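Keeping a play kitchen from turning into a real one

Posted Oct 1, 2018 in Small Rooms

The play kitchen came into our house as a toy and within a week it had the same problems as the big one. There was a dish pile. There was something sticky behind the faucet. A half-eaten cracker had been filed in the oven, presumably for later. I have cleaned, tightened and re-stocked this thing more often than I have cleaned my own range hood, so I may as well write down what works.

Wash the play food first

Plastic food goes in a mesh laundry bag on the top rack of the dishwasher, no heated dry. Wooden food gets a damp cloth and a little dish soap, then a towel. Don't soak it. I soaked a wooden fish once and it came out with opinions. Felt food can be hand washed in cool water, squeezed flat and left on a rack overnight, where it will frighten anyone who comes down for a glass of milk.

Anything that has been in a mouth goes straight in the sink. Assume it has been in a mouth.

Thin out the pantry

We had let ours build up to the point where the doors no longer closed. I put everything on the rug and kept what gets used. The rest went into a lidded box on top of the wardrobe, and every October and again in spring the boxes trade places. The returning carrot is greeted like a relative back from sea.

If you label the box, label the end as well as the lid. Otherwise you will be standing on a chair lifting down 11 boxes of winter hats.

Tighten the screws

Flat-pack kitchens loosen. Children lean on the counter, hang off the door and, in our case, sit in the sink. Go over every screw with a hand screwdriver a couple of times a year. A power driver will chew straight through particle board and leave you with a hole and a lesson. If a hole has already gone soft, pack it with wood glue and a toothpick or two, trim them flush, let it dry overnight and put the screw back.

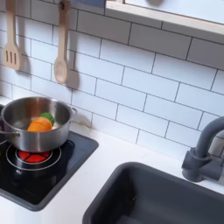 Hanging things up beats a drawer every time. A drawer in a play kitchen is where spoons go to be forgotten, along with a real house key and one of my good teaspoons. Put the tools on the wall over the counter, within reach of a short cook, and they tend to go back there, or at least land nearby. A plain wooden spoon and a slotted spatula cover most of the cooking that gets done, and against white tile even a grown-up can see when one has gone missing. Check that whatever they hang from is screwed in, because it will be pulled.

Shiny surfaces

Glossy tile and a black cooktop show every fingerprint. A barely damp microfiber cloth does it, followed by a dry one. Spray the cloth and keep the spray well away from the burners if yours light up – there are batteries down there somewhere. Skip the scouring powder, which takes the printed rings off along with the jam.

Batteries

Take them out before you put the kitchen away for any length of time. Keep a small screwdriver in a high kitchen cupboard for the battery door. Mine lives behind the flour.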